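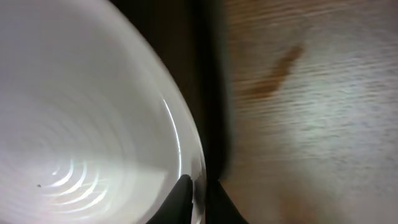
The white bowl, seen from inside. The rings are at the lower left, and the small dark dot is beside them.

Rings in the bottom of white bowl – do yours hold dirt?

Posted by linnea_g
11 November 2024

Hello all. I have a large white bowl which I use for salad and for letting dough rest. It is a little bit see-through, most of all at the rim, and it is smooth and shiny inside except for low down, where there are fine rings, one inside the other. My question is about these rings. I have the feeling that food stays between them. Also there is a tiny dark dot next to the rings and I can't decide if it is dirt or a fault in the bowl. I have washed it two times with the soft side of the sponge and I still see a dot. The shop listed the bowl under the name Skollix, but there was no paper with it, so I do not know what material it is made of. Is there a good way to clean such rings without making scratches?

Regards,
Linnea Granström

Reply by noemi_a

I had a bowl like this, bought under the name Bornard. Mine was plastic and the rings came from the mould, I believe. They did collect flour. What helped me was an old soft toothbrush and warm water with washing-up liquid, going round along the rings and never across them. Bicarbonate of soda for the bad days.

About the dot: put your fingernail on it. If you feel an edge, it is something sitting on top.

Reply by kitchen_hamid

I would not use bicarbonate on a shiny surface. It is a mild powder but it is still a powder, and after one year you have a dull patch where the bowl was glossy before. I did this to a white jug and I regret it. Soak it for the night in warm water with a little washing-up liquid, then wipe it with a cloth. Dough becomes soft in water, there is no need to rub.

Reply by noemi_a

I have done it for seven years and my bowl is still shiny, so I can't agree. You have to make a wet paste and use almost no pressure. With dry powder, yes, then you will see marks.

Reply by kitchen_hamid

Maybe your bowl is harder than my jug was. Linnea does not know her material, so I would still begin with the gentle way.

Reply by signe_ny

For dough I stopped with this kind of bowl completely and took a steel one from Engebretsen, which has a flat bottom with no pattern. You can clean it with one wipe. But it is cold for the dough in winter, and you can't put it in the microwave. For salad I think the rings do not matter, the oil goes away with hot water.

Is the dot something you saw from the first day? I had a white cutting board with a small dark spot, and it was inside the material itself.

Reply by linnea_g

Thank you for the answers. I can't say if it was there on the first day, I did not look so carefully. The bowl was on the shelf from August and I began to use it only last month. With the fingernail I feel nothing, or perhaps a very little edge. It is hard to say because it is so small.

I will try the soaking first and the toothbrush after.

Reply by sigrun_lj

If you feel no edge, leave it alone. People ruin more bowls with scrubbing than with dirt. I would only be worried if the dot grows or if there is a line going out from it, because then it can be a crack beginning.

One more thing for the rings: dry the bowl with a towel and do not leave it to drip. We have hard water here, and in my bowl the white layer in the grooves was limescale and no food at all. A spoon of vinegar in warm water took it off in three minutes.

Reply by noemi_a

I forgot about limescale, yes. Vinegar before the toothbrush then.

Reply by linnea_g

We have hard water also, the kettle is terrible. The bowl is standing in the sink now with warm water and washing-up liquid. Tomorrow I try vinegar, and I will write again about the dot.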